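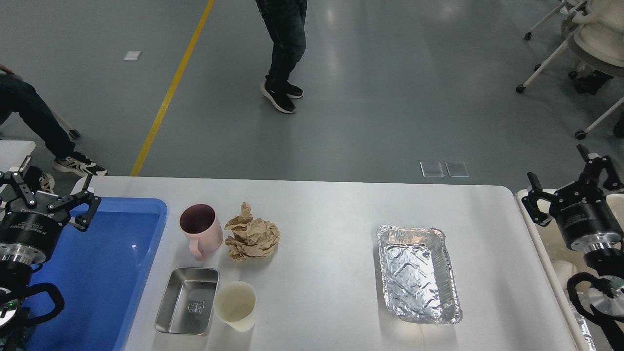 Mug, cup, trays and brown paper laid out between the two grippers, Ulwood.

I've had the Prullex gripper care kit for a good few months now, long enough to have opinions, and a couple of people at the Cletville meet-up asked me to write them down. So, a review of a box of bits for looking after a two-armed table cell. I'll try to keep it lively!

The kit comes as a zip case with a finger gauge, a small torque driver, a tube of grease, a bag of cable clips and a booklet. I bought it in November after a very silly afternoon of chasing a fault in the software when what I had was a left gripper closing slightly off centre. The old Ebihara set I'd been using only has a flat feeler gauge, and you need three hands and a lot of patience to get it anywhere near the fingers once they're on the wrist. The Prullex one slots between the two fingers and stays there while you do up the screws. I know that sounds like a small thing. It has changed my mornings.

My routine is jaws first, then wrists, then cables. Close on the gauge, check both fingers touch together, nip up the screws, open, close again. Then I turn each wrist by hand with the power off and feel for anything gritty. The booklet has you do the cables before the wrists, but I like to know the wrist is happy before I decide how much slack it needs, and I've had no trouble doing it my way round.

After that I put the test objects out. We use ordinary kitchen-cupboard stuff because it shows up a bad setup very quickly. A paper cup is brilliant for grip force -- too much and you can see it in the wall of the cup straight away. Foil trays are fussier still. If the two arms don't agree about where the table is, one of them tugs, and the thin rim takes a bend it never loses.
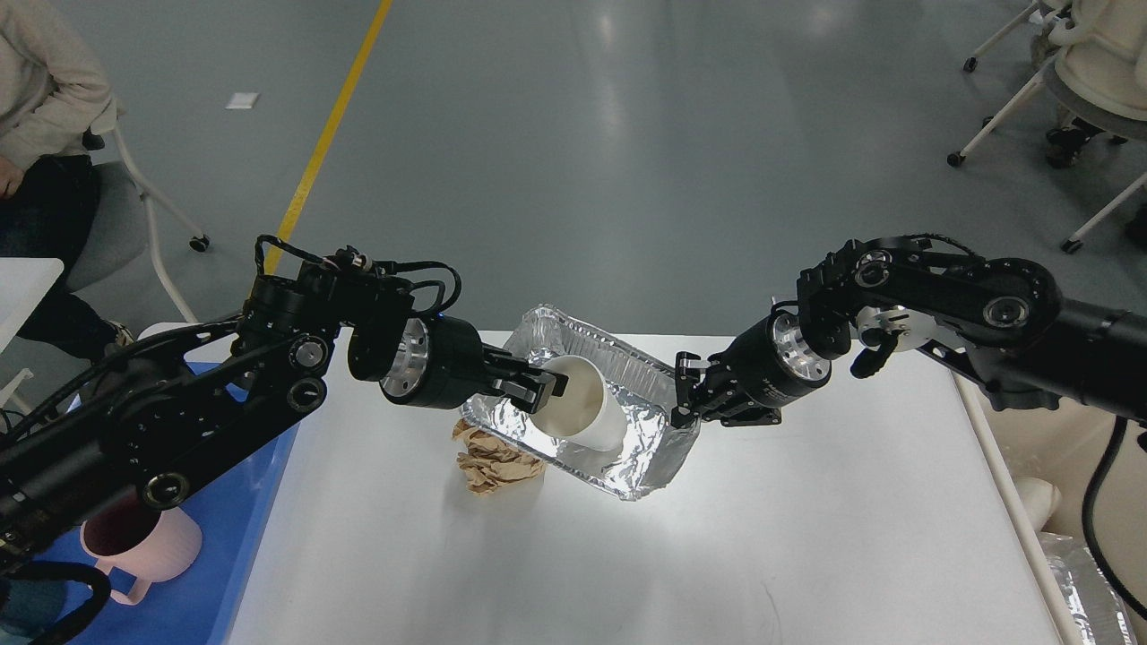
That two-armed sort of job, with one arm holding the cup and the other tilting the tray, is where I noticed the biggest difference with the gauge. Before, I'd set one side, set the other, and then spend ages nudging offsets until they got along. Now both sides start from the same closed width and I'm mostly left with the height to sort out, and I can live with that.

The torque driver is fine. It clicks, it's comfy, the bits fit. The grease is where I start grumbling. The booklet says every 2000 cycles, with a wipe-down at 1000, and my right wrist was creaking at 1642. I cleaned it and regreased it and the noise went, so next time round I did it at 1547 and had no creak at all. I'd say treat their number as the very latest, especially if your arms spend all day reaching in low over a table like ours do. The tube is also tiny, and the refills are sold in a pack with more clips, which I don't want.

I don't want them because the clips are rubbish, sorry. They grip well enough on a straight run, but on the loop under the wrist they creep round until the cable is pulling at the plug. I've gone back to soft hook-and-loop straps and a bigger loop.

Would I buy it again? Yes, for the gauge, and I'd moan about the clips again too. If Prullex ever sell the gauge separately, get that and spend the difference on decent grease. Four stars from me, and the zip on the case still works, unlike the Ebihara one.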